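Notebook, adhesive trials: the Trumis tape business
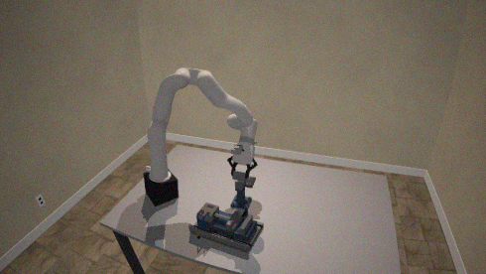
Panport, back workshop - August

Starting a clean page for this because my notes on the tape are spread over three other pages and a paper bag. Khang asked on Sunday whether I had an opinion yet. I have several, and they don't agree with each other.

The claim, as it was put to us: Trumis double-sided tape will replace the two-part glue on the sign panels, no clamps, no overnight wait, panels on the wall the same afternoon. Sheyla heard this from the rep and wrote it on the whiteboard, where it has been treated as fact ever since. I would like it treated as a claim.

What we have done so far. Cut coupons from the leftover painted aluminum, 93 of them in total once the bent ones were thrown out. Wiped with alcohol, left to dry, tape pressed on with the small roller, second coupon on top, roller again. Half went on the shelf by the office. The other half went up on the rack over the compressor, which gets hot in the afternoon and is the closest thing we have to a south wall in summer.

Pull tests are with the luggage scale, hung off the big vise. Yes, I know. The scale reads high at the low end and I don't trust it past the middle of its range either. It is good enough to tell a bad joint from a decent one and I would not use it for anything finer. Nahom wants to put the numbers into a chart for the office. I asked him to wait. A chart makes a luggage scale look like a laboratory.

Shelf coupons: fine. Better than fine, I couldn't get most of them apart by hand and the ones that did go took paint with them. So far the rep is right.

Rack coupons: less fine. They hold if you yank them. They do not hold if you hang a weight on them and leave. Five of them had a small bag of washers hung from the lower coupon and were left alone after lunch. By the time I locked up, two had crept far enough that you could see a gray line of tape along the top edge. Neither had fallen. Khang says a joint that hasn't fallen is a joint that's holding. I say ask me after a summer.

This is the part that bothers me about the whole approach. Everything in the sales sheet is about a quick pull. Signs don't get pulled quickly. They hang there, get warm, cool off, get warm again, and the weight never lets go. The glue doesn't care about that and the tape plainly does.

Mahtab's objection, which I should write down fairly: the coupons are small and the washers are heavy for the area. On a real panel the load is spread over a lot more tape. She worked it out on the back of the delivery note and on her figures my test is much harder than the wall would be. I checked the arithmetic and couldn't find a hole in it. I still don't like it. Her sum assumes the tape touches everywhere, and on the Phan Dental panel we peeled back last week there were bare patches you could put a thumb over. The wall wasn't flat. Walls aren't.

So the next round needs a bad wall. Plan is the old piece of stucco board from behind the paint booth, one full-size panel with tape only, one with tape plus a bead of the Skoko silicone top and bottom, one with the regular glue as the control. Same paint, same day, same person rolling. I would like that person to be Nahom, who presses about as hard as an installer at the end of a long job. Hussam leans on the roller like he's making dumplings and gets results no crew will ever get.

Cleaning. I have been arguing for two wipes and a dry cloth. Sheyla thinks one wipe is what will happen on site no matter what we write down, and she has been on more sites than I have. Fine. Half the next batch gets one wipe and we see. If the tape only works for people who wipe twice, that's worth knowing before we order 200 rolls of it.

And about the 200 rolls. The price we were quoted only applies at that quantity, and the offer runs out at the end of the month, they say. These offers always do. I looked in the back of the cabinet and found the last miracle, the spray primer, most of a case, gone thick in the can. I moved it to the front of the cabinet so it can be seen during the discussion.

Shelf life for the tape is given on the carton as a date with no word on storage. Mahtab to call and ask what temperature they mean. Our store room is not an office.

Smaller things, so I don't lose them:

The liner tears if you start it from the cut end. Fold a corner back with a blade first. Khang found this out and has been smug about it, but it works.

Tape does not want to be repositioned. One touch and that's where it lives. For the big panels that means a batten screwed to the wall underneath as a ledge, then taking the batten off and filling the holes. Count that time when somebody says the tape saves an afternoon. I timed myself doing it on the mock-up and lost most of what I'd gained.

Removal is miserable. Fishing line sawed through it in the end, after the heat gun made it stretch like cheese and the putty knife scratched the paint. We get asked to take signs down nearly as often as we put them up, so this ought to be in the decision somewhere. It isn't on the whiteboard.

Drips: none, I'll give it that. No gloves, no mixing cups, no smell. Hussam's headaches are reason enough to want the two-part stuff out of here and I'm not arguing with that side of it.

Where I am today: would use it for indoor letters and light plaques without losing sleep. Would not put it alone behind anything over a doorway. For outdoor panels, no opinion until the stucco board has been through some heat, and I'd rather miss the price than guess.

Rack coupons with the washers are still up. Please don't take them down to get at the extension cord, go around.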